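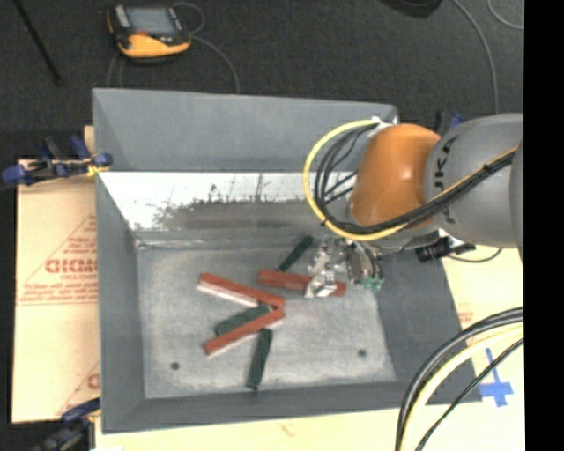

Red and green blocks in the gray bin.

Murholm Toy Library: where we are, January 2019

Hello again from Murholm! You asked for a short update on how the $2,000 is going, so I'll try to keep it short (my last one ran long, sorry).

The big news is that we're open two afternoons a week now. The second one was slow at first, mostly the same families coming back, but once the school newsletter mentioned us it picked up fast. We have 57 families signed up, and the waiting list for the puzzle bags is longer than I'd like.

Most of the first payment went to shelving and the lending software from Jelarik. The software is fine for checking things out and pretty awful for renewals. I still do those by hand on Friday nights, and I've written to them twice. The Kjærgaard shelves came with the wrong brackets, so the back wall sat half finished for six weeks - it's done now and looks great!

What hasn't gone well is the outreach in Urnska. The bus times changed and our story hour there ended right before a long gap, so parents stopped coming. I'd like to move it to mornings and try again, if you're okay with me shifting the unspent travel money to pay for the room.

Still to do before July: new labels in bigger type, a proper returns shelf by the door, and a repair evening for the board games with missing pieces. Receipts are in the envelope I mailed you. Call me if anything doesn't add up.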